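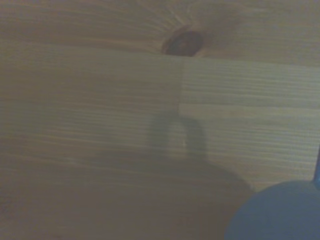 By the Folivel project group, Clernavley
Posted 27/07/2025

3. What we found when we moved the photo libraries

Figure 1. Close view of a wood surface with a dark knot.

So, on to the part I was looking forward to writing up! We had 300 old phones to work with at Clernavley, all handed in by people who were switching to a new one, and we wanted to know how many photo libraries would come across whole if you did nothing special. Just plug in, tap yes, go and make coffee.

The short answer is 201. That's the number of phones where every photo, album and caption matched on both sides after the first try. I had guessed higher, and I said so in our plan back in November, so that's me told.

What went wrong with the rest? Mostly albums. The pictures themselves usually made it over, but the albums they were sorted into came across empty or got merged with another album of the same name (two albums both called "Summer" were a reliable way to cause trouble). Dates were the other headache. Photos that had been saved out of a chat app tended to land on the day of the move, which put years of family pictures in one big heap at the bottom of the library.

We also tried a second pass on the phones that failed. I left each one plugged in with the screen on for 60 minutes before starting, so that any waiting cloud downloads could finish, and then ran the move again with our own small tool, Blomqvist. It writes a plain list of every file before it touches anything, and checks the list again at the end. It's slow and it's not pretty, but I like being able to read what it did.

Our partners in Clastville ran the same steps on 10 phones of their own, and they hit the same album problem on the very first one. Their cables were better than ours, too. We lost a whole afternoon to a loose plug that kept dropping the connection halfway through, and those runs were thrown out and started over (see the notes on restarts in section 2).

One thing I'd do differently is the caption check. We compared captions as plain text, so a caption with an emoji in it counted as a mismatch if the new phone stored the symbol another way. I only spotted this late in the work. The counts in this section use the strict rule all the way through, and section 4 goes over them again with the looser one.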